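Play kitchen sets from Gostimville go out on loan this September

Families in Gostimville will soon be able to borrow a whole play kitchen the way they borrow a board game. The toy library on Graditz Street has put together 20 sets of pretend food, cups, plates and cookware, and they go out on loan for the first time in September.

It's the biggest thing the library has added to its shelves in years, and the sorting table has been a cheerful place all week! The colors alone are worth a visit. There's a pale green oval colander that every small cook seems to want first, plus a mug, a lavender plate, strawberries with little green tops and a bunch of bananas just the right size for a three-year-old's hand.

Then there's the ketchup. The soft plush bottle, with a tomato and its vine on the label, was the runaway favorite when children at the Molach playgroup were asked what a kitchen needs. (Pancakes came second, and yes, pancakes are on the wish list.)
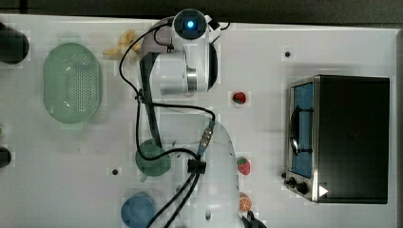
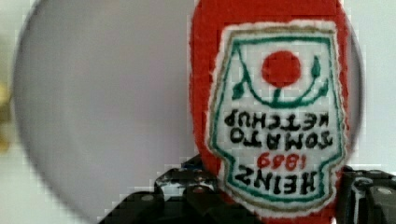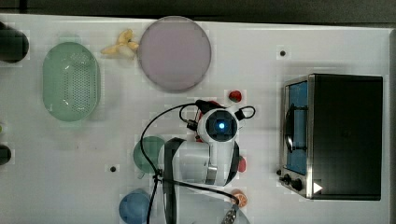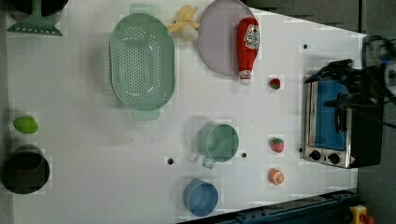

Play food and kitchen things on the white table; the second picture is the plush ketchup bottle
Gostimville Toy Library, Pretend Play Team

The idea grew out of last winter's toy drive, which brought in 554 pieces of play food and kitchenware from homes all over town. Many came in ones and twos, a lone cup or a strawberry without a bowl to go in, and the team has spent the spring matching them up into sets that make sense together.

Each set comes in a drawstring bag with a picture card inside the flap, so that even the youngest borrowers can help with packing up. The bags were sewn by the Raptis Sewing Circle out of leftover curtain fabric, and they are gorgeous. One has sailboats on it.

Sets can be kept for 14 days and renewed once if no other family is waiting. They suit children from age 3, and borrowing is free with a toy library card. Lost a strawberry under the couch? Just say so when you bring the bag back and the team will find another.

Anyone who can't wait until the fall can come and play first. The library is holding an open morning on Sat 13 July, from ten until noon, with the kitchen things out on the low tables and a pretend café in the reading corner. Bring an appetite for imaginary soup, and an apron if you have one.

Cards can be picked up at the front desk that morning or at any time during opening hours. The library is still hoping for toy pans and wooden spoons, which can be dropped off at the same desk.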